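Minutes of the Suststead Dog Toy Library, 2018-11-01
Held in the back room at MacDonald Hall. I'm writing these up again, so forgive the rambling!

1. Last minutes
Agreed, once we'd found them (they were in my coat).

2. Money
We have 400 pounds in hand after the Nitport sale, less 14 for the kettle. Rurkness Pets have offered us 20 more toys at cost and we said yes please, though the cupboard is going to groan a bit.

3. Sorting the donated toys
We got on with this while we talked, which is my favourite sort of meeting. The dark navy twisted rope is a good thick one and everybody wanted it for their own dog, me included. It goes on the tuggers' list, along with the turquoise-blue ball and the bright yellow thing with the ribbing (strap? tugger? we argued and wrote down "yellow, long").

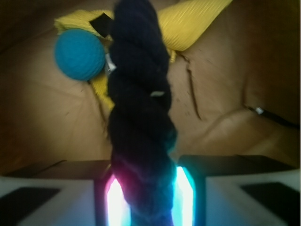 4. Paper bags
We're sticking with brown paper for lending, top edges rolled outward so you can see in. Rolling does tear the rim a bit, but 50 bags should see us through to March and I've promised to order more. 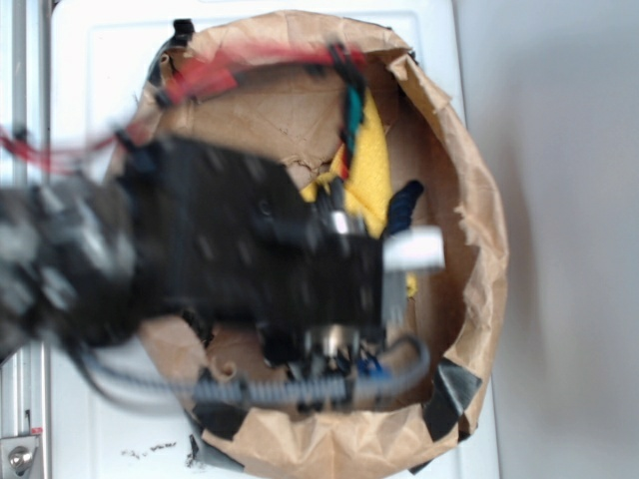 Do members have to give the paper bag back with the toys?
No, keep it or recycle it, just bring the toys back in something clean.

5. Any other business
Biscuits: more plain ones next time, please.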